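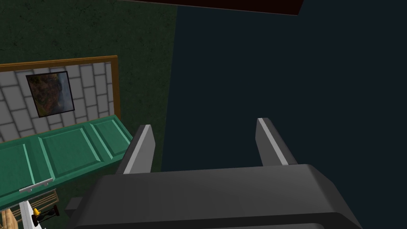 Gripper open, dark blue background.

12/09/2023

I got back from the Olvera Cup meeting with sore feet and a slightly lighter wallet, so I thought I'd write it up while I still remember it.

Olvera is a country track, 245 kilometres from my place, and it races only a handful of times a year. I'd been meaning to go since February, when Braulio Quezada told me the grass bank on the home turn was the best spot to watch a race from. He was right about that. You hear the field before you see it, and then they come past close enough that you get dirt on your shoes.

Parking was free in the bottom paddock. Entry was cash only, which I hadn't planned for, so I had to walk back to the car and dig through the glovebox. The race book was included. They've kept the old style with the jockeys' colours printed beside each runner, and I wish more tracks still did that.

The circuit is a fair bit tighter than what I'm used to. The straight is short -- anything more than four lengths off the lead at the turn has a job ahead of it. The first race was over 1000 metres and the leader was never headed. I had backed something drawn wide that spent the whole trip three deep and finished sixth.

I did better in the third. Nivar was a grey mare I'd noticed in the yard, quiet and well turned out, and she won by a neck after sitting on the rail the whole way. That paid for lunch and the next two losers. Lunch was a steak sandwich with too much onion.

The Cup itself is run over a mile and a half, so they go past the post twice. Keltorex was favourite and went off far too hard. By the back straight he was six lengths clear and the fellow beside me was already counting his money. Itach picked him up well before the post and won easing down. I had nothing on either of them. My horse ran fourth, beaten a long way.

They announced the crowd as 818 before the last, and there was a bit of a cheer. It felt like more than that in the bar queue. Out on the bank there was plenty of room and most people had brought their own chairs. I hadn't, and I'll fix that next time.

A few notes if you're thinking of going. The shade is all on the far side of the yard and it's gone by mid-afternoon. The toilets behind the grandstand have a shorter line than the ones near the gate. Fill up with petrol before you leave the highway, as the servo in town shuts early.

I stayed for the last, lost again, and drove home in the dark behind a horse float doing 80 most of the way.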